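Tresgate Supply Run: Questions Before You Sign

What does Tresgate sell?
A humanoid robot, leased by the month, that fetches boxed supplies from rolling cabinets. Sernia makes the software.

Does it work with our cabinets?
Bimlow clinic kept its old ones. Ask for a trial on yours anyway - the brochure's "any drawer" is a big promise.

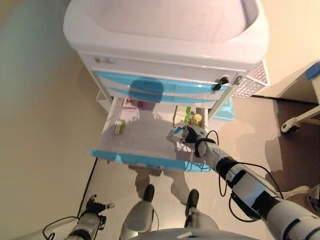
Right hand on a small box, lower drawer open.

Can it read labels?
Sernia says yes. We have seen no test results, and a hand closing on a box doesn't prove it's the right box.

What does it cost?
$649 a month, plus $195 for setup. Repairs are extra after 90 days.

How fast is it?
The sales sheet says 20 picks an hour. It doesn't say how full the drawers were.

Should we wait?
We would. Coste has a rival kit due in April, and Tresgate may have to talk price.

Last checked 12th January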